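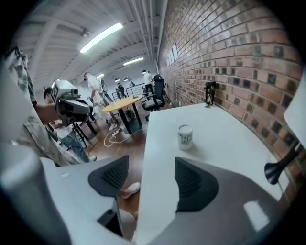

Manon Friesen wrote to us in October that she'd bought her Wustska desk for the colour and kept it for the depth, and that her only grumble was how quickly a white top shows a coffee ring.

Home Desks Tables Care Contact

The Wustska White Desk
Posted in October by Olesia Kravchuk

Manon's quite right about the rings, and I'd sooner tell you now than have you find out over your second cuppa! A damp cloth will shift most of them if you get there the same day (I keep one in the drawer, and so does half the workshop), and for anything stubborn we sell the Drakalo paste in a 200 g tin, which lasts for ages.

We've always liked a white top against brick. It brightens up the darker sort of room, the old warehouse kind with beams and pipes overhead, and your favourite mug looks rather handsome on it. The desk is 75 cm deep, so you can push your drink well back and still have room for your elbows, and it will sit flush to a wall if your skirting is on the slim side. Do measure first, please.

Each one is made to order at Tatbridge and we've sent out more than 221 of them so far. Price is $3,350, delivery extra. If you'd like a sample of the finish, ring and ask for Matvii, mornings are best, and he'll pop one in the post.

Back to top Desks Delivery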